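Ondema Community Help > Home and Kitchen > Washing up

Best order for a mixed lot of plates in a steel dish rack?

posted by teatowel_tess, 01/10/2019

Hi all, first time posting in this section, I usually lurk in the garden one. I've finally given up on our old plastic drainer (it went a horrible grey colour and no amount of bleach or vinegar would bring it back) and bought a stainless steel rack from Brinent when we were last over in Eder. It's 36 cm long and I love how it looks, but I can't work out how to load the thing! The old one had proper moulded slots so you just dropped a plate in and walked away. With this one the floor is a wire grid and the plates sort of lean where they like.

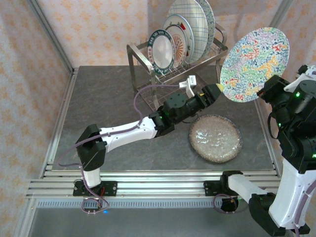 Part of the trouble is that nothing we own matches. We've never bought a set in our lives. It's all op shop finds and things that came from my aunt's place, so there are big dinner plates, little side plates, some with a deep curve and some that are nearly flat. When I put a small one in front of a big one it slides down, and then the big one tips forward and the whole row goes over like dominoes. I've tried leaving gaps and I've tried squashing them all up together, and the squashed ones are still damp when I come back to them 90 minutes later.

The other thing is the glass. I'm nervous about glass against metal, and there's one in particular that I'd be really sad to chip. 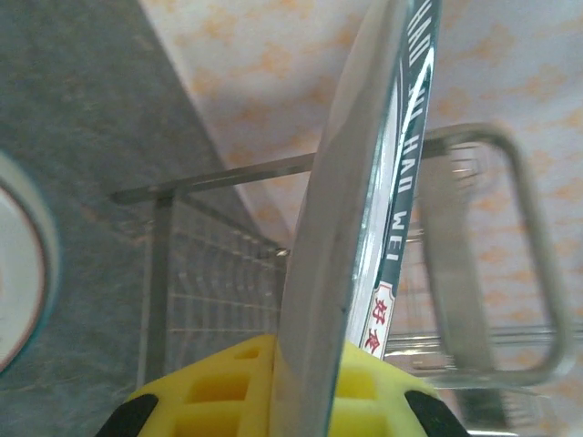

I don't want to go back to drying everything by hand because I'll just end up leaving it in the sink, I know what I'm like. Is there a right order? Big at the back, or big in the middle? And do people face them all the same way? My partner says I'm overthinking it and they're only plates, but he isn't the one picking them up off the floor.

Thanks in advance!!

flatpackfran

Big at the back, small at the front, all facing the same way. Works fine for me. Also tip the rack a little bit towards the sink, I use a folded cloth under the far end.

oldmate_rinse

We had one of these open wire ones for years, ours was a Fonard, and it took me a while to get the hang of it too, so don't feel bad.

Start at the back with your biggest and heaviest plate and get that one standing properly before you add anything. Let it lean against the end of the rack if it'll reach. Then go down in size as you come forward, and line up the bottom edges so each plate is sitting in the wires and not riding on top of one. If it's riding on a wire it'll roll, doesn't matter how carefully you let go of it. I leave 2 cm between plates, which I know sounds fussy, but that's the whole reason yours are coming out damp. When the faces touch, the water just sits in there and has nowhere to go.

Curved plates are the pests. I put them all with the hollow facing forward so the drips run down and out the bottom. If you turn every second one around they nest into each other and you're back to square one.

For the glass I'd give it the front spot and put it in last, so nothing gets knocked into it while you're loading. Take it out first too. You can buy silicone sleeves for the wires if you're worried, but I found they got slimy and I ended up chucking ours out in February. A quick wipe with a tea towel and straight back in the cupboard is less hassle for one plate.

And don't put your big 25 cm dinner plates in after the cutlery and cups are already in there. Plates first, always.

teatowel_tess

Oh this is so helpful, thank you! I did the hollow side forward thing tonight and had no dominoes at all. I reckon they were riding on the wires the whole time, I'd never even looked at the bottom edges. Can I be cheeky and ask one more?

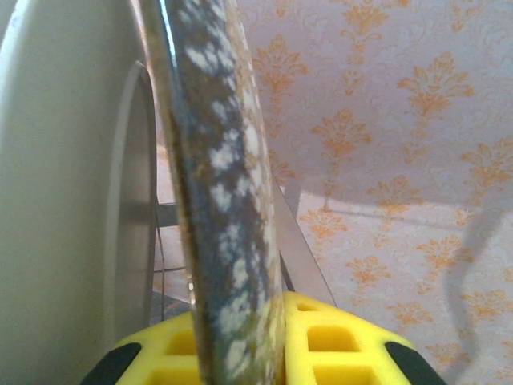 Rust is my next worry, now that I've got a rack worth looking after. Does it ever spread from one thing to another if they're left touching? I'm asking about the dark speckled one, the slatey blue with the white flecks. It's got brownish patches mixed in with the flecks along one edge and I can't tell if that's wear or the start of rust. It's one of my favourites so I'd rather not retire it, but I don't want orange marks on a new rack either.

oldmate_rinse

Hard to say from here. Give the edge a rub with a damp white cloth, and if it comes away orange then I'd dry that one by hand and keep it out of the rack. If the cloth stays clean it could just be the glaze or the coating wearing. Any marks on the steel should wipe off with a bit of bicarb paste if you get to them early, just don't go at it with steel wool.

flatpackfran

Glad the order worked! Don't forget the cloth under the end though.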